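A Gramen ocupa um pavilhão de dois pisos e grava ali, desde janeiro, tarefas domésticas feitas por pessoas com pinças na mão. Os registos alimentam o modelo Dralier. A responsável pela recolha recebeu-nos entre duas sessões e explicou que a meta são 2000 demonstrações. "Temos 1462 aceites", disse.
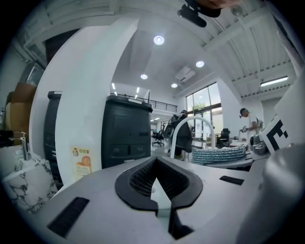

Porque não teleoperar diretamente um robô?

"Por causa do ritmo. Com a pinça na mão, uma pessoa repete a tarefa muito mais depressa, e o gesto sai mais natural", respondeu.

A triagem é feita no mesmo dia com o Iyamu, um programa interno. Saem as gravações em que se perdeu a posição de uma das pinças — são a maior parte das rejeitadas.
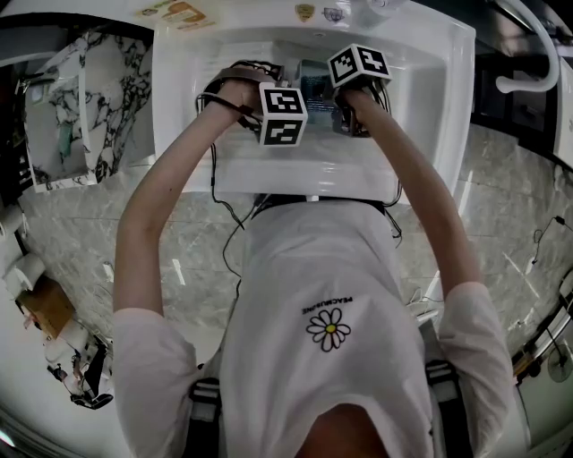

O Dralier aprende pior as tarefas a duas mãos, e é nelas que a equipa insiste agora. "Uma mão espera pela outra, e essa espera também tem de estar nos dados", disse a responsável. No lava-loiça, cada pinça leva um cubo branco com marcadores pretos, e os operadores trabalham inclinados sobre a bacia, o que cansa. As sessões são por isso curtas. A Celtex, parceira do projeto, pediu mais variedade de objetos na próxima ronda.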